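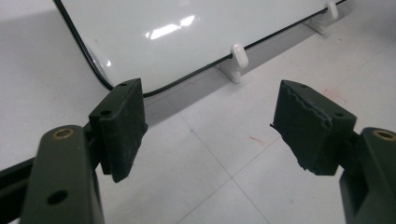 Site Visit Report: Two-Handed Demonstration Recording at Detero, Urnside
Signe Ingvarsson and Nanna Riis
Submitted 2022-12-29

1. Purpose of the visit

Our term project concerns grasp planning for thin, rigid objects. The literature we reviewed in the first half of the project treats mostly boxes, cans and other items that can be gripped from several sides. Flat objects are harder to approach, and we had no first-hand experience of how a person handles them when restricted to a two-finger gripper. Detero held an open afternoon for engineering students at its Urnside workshop, and we attended in order to observe this directly. The visit lasted four hours, including a tour of the assembly area that is not covered in this report.

2. Method of demonstration

Detero records manipulation tasks with hand-held grippers. The operator holds one gripper in each hand and carries out the task with the fingers of the tool instead of his or her own. Finger opening and tool motion are logged by a program called Skerkico, and the recordings are later used to train a controller. No robot arm takes part in the recording stage.

The staff told us that the current set holds 376 recordings of the whiteboard task, against a target of more than 1000. A recording is kept if the object reaches its end position without the operator touching it by hand. We were not given the rejection rate and did not find it in the handout.

3. Gripper hardware

The fingers carry blocky pads tilted toward each other. Brass-colored threaded inserts are set into the finger arms, and further holes are present in the arms and pads. We assume the inserts allow a finger to be exchanged without replacing the tool, but we did not see an exchange carried out.

The pad surface was of particular interest to us. It has a soft, slightly fuzzy look, and on one pad the strip along the upper edge was wavy and ragged. Our own model assumes a flat contact patch with uniform friction. With an edge in that condition, the assumption is doubtful for objects only a few millimeters thick, where the contact may fall entirely within the uneven part of the pad. We have noted this as a limitation and will repeat the friction calculation with a reduced contact width.

4. The whiteboard task

The object used was a small whiteboard with a thin black frame and rounded corners, held up along its bottom edge by two small white stand clips. A dry-erase marker is clipped to the board. According to the task sheet, the operator may be asked to lift the board, turn it, set it down on its stand or remove the marker. 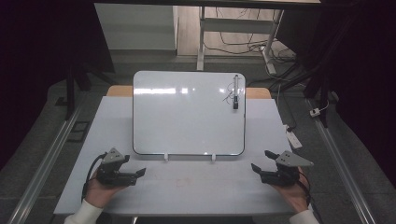
The operator works from the front of the table and brings the grippers in from the left and the right. This leaves two basic options for the board. In the first, each gripper takes a side edge, and the load is shared. In the second, one gripper steadies the board while the other acts on it. Staff stated a preference for the first option when lifting and the second when handling the marker.

Three difficulties were discussed:

Orientation. The board leans slightly back when it stands. The opening between the fingers has to match this angle, otherwise one pad touches before the other and the board rotates on its stand.

Reflection. The surface is glossy and returns bright bands from the overhead lights. For a camera-based controller these bands shift with the viewpoint and can be mistaken for features of the object. We asked whether a matte board had been considered. The answer was that glossy surfaces are kept on purpose – a controller trained without them is expected to fail on household objects.

Cables. A cable leaves the rear of each tool. Large wrist rotations are therefore avoided by the operators, and the recordings probably contain fewer of them than free hand motion would. This is our inference and was not confirmed.

5. Relevance to our project

Our planner currently considers a single gripper. For a board of this type, a one-handed edge grasp far from the center of mass produces a moment that the pads must resist through friction alone. The two-handed approach removes most of that moment. We do not have time to extend the planner fully, but in January we will add a second contact pair as a fixed support and compare the required grip force in both cases.

The Lauritsen test stand in our laboratory can be used for the comparison – its clamps accept flat plates, and the force sensor was calibrated earlier in the term. Nanna Riis will prepare the plates. Signe Ingvarsson will rewrite the contact model and request permission from Detero to cite the task sheet.

Contact: Signe Ingvarsson, Nanna Riis | © 2022 the authors | Back to top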